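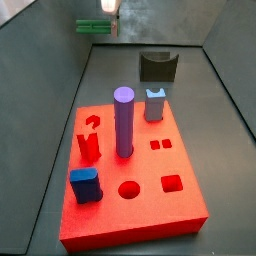 Chapter 4
Fits, Gaps and Tolerances

In this chapter you will meet:
the difference between a nominal size and an actual size
clearance, transition and interference fits
why a drawing without tolerances is a wish list

4.1 The size it says and the size it is

Ask a workshop for a peg 20 millimetres across and you will get a peg. It will be close to 20 millimetres across. How close depends on the machine, the material, the temperature of the room and whether the person at the lathe has had lunch. The figure on the drawing is called the nominal size. The figure you get when you put a micrometer on the finished part is the actual size, and the two have never been formally introduced.

Beginners find this upsetting. They have spent several years of school mathematics drawing circles that touch at exactly one point, and they would like the world to carry on in the same way. It will not. Every part ever made is the wrong size. The designer's job is to say how wrong it may be, and that permitted amount of wrongness is the tolerance.

Take a hole marked 20 mm with limits of 0 and +0.2 mm. Anything from 20.0 to 20.2 passes inspection. Now take a peg marked 20 mm with limits of −0.3 and −0.1. The largest peg allowed is 19.9 and the smallest hole allowed is 20.0, so even the worst-matched pair will go together with a tenth of a millimetre to spare. The loosest pair has half a millimetre between them and will rattle. Whether the rattle matters is a question for whoever has to live with it. 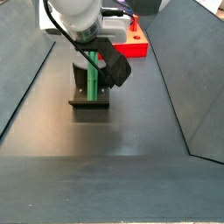

4.2 Three kinds of fit

A clearance fit always leaves a gap. Drawer runners, door hinges and the lids of biscuit tins all depend on one. An interference fit never does: the peg is larger than the hole, and the two are persuaded together with a press, a mallet, or heat. Between them sits the transition fit, which may turn out slightly loose or slightly tight depending on which two parts you happened to pick out of the bin. Engineers choose it on purpose, usually to locate a part accurately without having to hit it very hard.

Soft materials muddy all this. Foam, rubber and cork give way under pressure, so a peg that measures too large may still go in, and the hole will look much less crisp afterwards. We shall stay with metals and hard plastics until section 4.6.

Case note: the Jullach bracket

The Vuorinen works at Inlow once ordered 2000 shelf brackets to a drawing known as the Jullach. Each bracket had 3 holes and was held up by pins bought from a second supplier, Tidus. The bracket drawing gave tolerances for the holes. The pin drawing gave a nominal diameter and a very handsome title block. Both suppliers delivered exactly what they had been asked for, and the pins would not go in. Reaming the holes by hand took until July. We shall return to this sorry business in Exercise 2, where you will be invited to do better.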